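Ullard Finger Set, Wrist-Camera Version

Last updated 4 November 2023

The Ullard finger set is a pair of tapered gripper fingers with matching housing covers, made for school and club teams entering the instrument handling class at Jirncombe. It fits the Zein parallel gripper body used in the class and needs no change to the wiring. The set was drawn up and tested by the student group at Fekthorpe, who still use it as their competition tool.

Fingers are sold in pairs. A single replacement finger can be ordered, but the two sides wear together and a new finger set against an old one will leave the tips uneven.

What the set is for

The instrument handling class asks a team to pick up ring-handled metal instruments from a table, turn them to a stated angle and place them in a tray. The instruments are thin, polished and heavier at the handle end than they look. General-purpose pads supplied with most classroom grippers are wide and flat, which suits blocks and bottles. On a thin shank they tend to let the instrument swing about the point of contact, and the wide pad hides most of the tool from a camera fixed at the wrist.

The Ullard fingers curve inward to a narrow edge. The contact face is a strip running down the inside of each finger, so the shank is held along a line and has less freedom to turn. The concave outer curve keeps material out of the camera's view on both sides. The tips are slightly rounded to avoid catching on the table during a low approach.

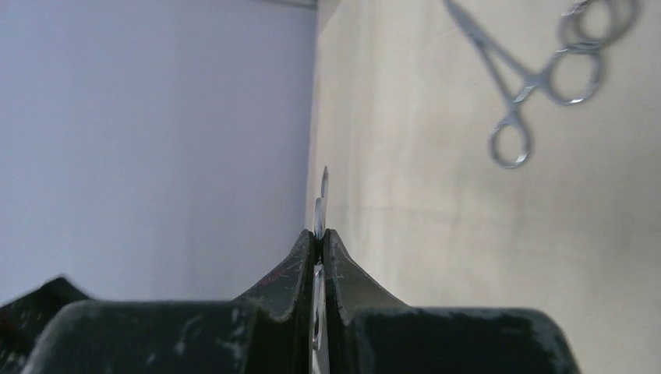 Reading time: 5 minutes

Edge-on grip

Most teams begin by gripping across the flat of the instrument, with both rings facing the camera. It is the easier pick. The edge-on grip is harder to reach but gives a narrower profile between the fingers and leaves the ring handles clear above the tips. In the wrist view the held instrument then reads as a thin bright line with the curve of the rings at its end, and anything else lying on the table remains visible to one side.

The drawback is reflection. Polished steel seen from the side breaks up into short bright segments, and a simple threshold will often return several pieces where there is one instrument. The Fekthorpe group fits a line through the pieces and ignores anything outside the slot between the fingers. Their code is supplied with the set as a starting point. It is written for the club's own camera position and will need its slot limits entered again if the camera is moved.

Contents

Left finger and right finger, dark green, matt finish
Left and right housing covers
4 fixing screws
Setting gauge for finger gap
Printed sheet with fitting steps and the gap table

The camera, camera bracket and gripper body are not included. Instruments are not included.

Specification

Finger opening at tips: 30 mm maximum
Mass of pair, without covers: 11 g
Fixing: two screws per finger, from the rear
Suitable body: Zein parallel gripper, classroom and club versions
Finish: matt, uncoated
Surface for use: table or bench with a plain, light-coloured top

Fitting

1. Switch off the arm and open the gripper by hand to its stop.
2. Remove the existing pads and clean the seats.
3. Offer up the left finger, insert both screws and leave them a quarter turn loose.
4. Repeat for the right finger.
5. Close the gripper on the setting gauge. Press the fingers square against it and tighten all screws evenly.
6. Fit the covers. The longer cover goes on the right.
7. Power up and run the homing routine before any pick.

If the tips touch before the lower part of the slot has closed, the screws were tightened without the gauge. Slacken them and repeat step 5. Do not file the tips to correct the gap.

Closing force

Start at the lowest force setting and raise it one step at a time until the instrument can be lifted and tilted without slipping. Higher settings bend the tips outward and the line of contact moves down the finger, which makes the hold worse. Students who meet slipping usually turn the force up first. Checking the approach angle is more often the useful step — a shank that enters the slot at a slant touches each finger at one point only.

Wear

The finish marks quickly. Pale scuffing on the outer faces and on the top of the housing covers is normal in club use and has no effect on grip. Scratches on the outer curve can be ignored for the same reason. Inspect the inner edges instead. Run a fingernail down each one, and replace the pair when a step or notch can be felt.

Fekthorpe logs picks by the set and changes fingers at 1,000. Teams practising on a rough bench should inspect sooner. Wipe with a dry cloth. Solvent cleaners dull the surface unevenly and can leave patches that confuse a vision program relying on finger colour.

Use in class

Samer Sayegh, who runs the robotics sessions at Fekthorpe, supplied the following notes for teachers.

"Give each pair one instrument and one orientation to begin with. Put a second instrument on the table only after their program can find the first. A clamp lying open is a good second item. The rings are easy to detect and the jaws are not, so the students have to decide which end their program is going to trust.

"Have them save the wrist view at the moment of closing. When a pick fails they tend to argue about the arm, and the saved view generally settles it. We mark the work on the log and the explanation, and leave the number of successful picks to the competition."

Competition status

The set was accepted for the instrument handling class in October and may be used as supplied. Tape, rubber sleeves or added pads on the inner edge count as a modification and must be declared at inspection. Covers may be left off, although the judges may ask for them to be refitted if screw heads are exposed. Practice instruments must be blunt. Scalpels and other bladed tools are outside the class and should not be used with these fingers.

Ordering

Orders from schools and clubs are accepted by purchase order. State the version of the Zein body, which is stamped inside the rear cover — the screw lengths differ. Sets ordered without this information are sent with the club-length screws.

Related items

Ullard finger set, wide pad version
Ullard replacement finger, left or right
Setting gauge, spare
Zein wrist camera bracket
Jirncombe practice tray, instrument handling class
Fekthorpe session notes, printed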